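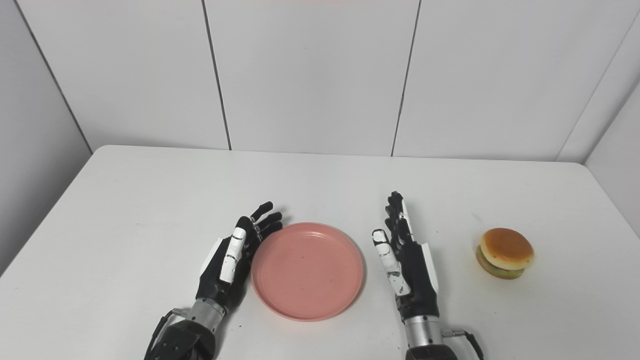
Last updated: October

Finally made it to the Flandelix open day, third year of trying. They make melamine and plastic tableware, picnic stuff mostly, plus school dinner trays. Doors at 10, I got there at 9 because I misread the leaflet, so a long sit in the car park with a flask.

Our group was 14 people, hard hats not needed but hairnets yes. Nnamdi Ogbonna took us round. Been on the presses since he left school, knows every one by its noise. You stand behind a yellow line and watch powder go in one side and bowls come out the other. Loud! Ear plugs provided, the foam kind that never stay in.

Best bit for me was the colour room. Small, warm, smells like crayons. They keep a chip of every shade ever ordered, filed in old Tollier cabinets with drawers that stick. Shade 1452 is a mustard a ferry company wanted and then cancelled. Nnamdi says it still gets asked for twice a year. I'd buy it.

Then trimming. All by hand still, which suprised me. A woman ran the rim of a soup bowl against a sanding belt, quick turn of the wrist, next one. She let a lad from our group have a go and his came out a bit egg shaped.
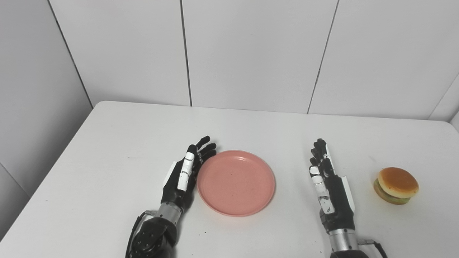 Tea after that, in the canteen. Cheese scones very good, coffee not. Got chatting to a couple who collect old Jarman picnic sets and had driven over from Werov's closing down sale with a boot full. They knew more about lid clips than I knew there was to know.

Shop at the end – seconds only, cash only, bring a bag. I came away with two jugs and a butter dish with no lid. The queue was slow, one till.

Parking free but tight. Toilets fine. Warehouse wasn't on the tour this year, they were re-racking, so a shorter walk than the leaflet says. Wear flat shoes, the stairs up to the colour room are open metal ones and steep. Last tour goes at 3 and they do shut the gate on time, we saw a family turned away. Booking is by phone, keep trying, it rings out alot.

9 comments
14 shares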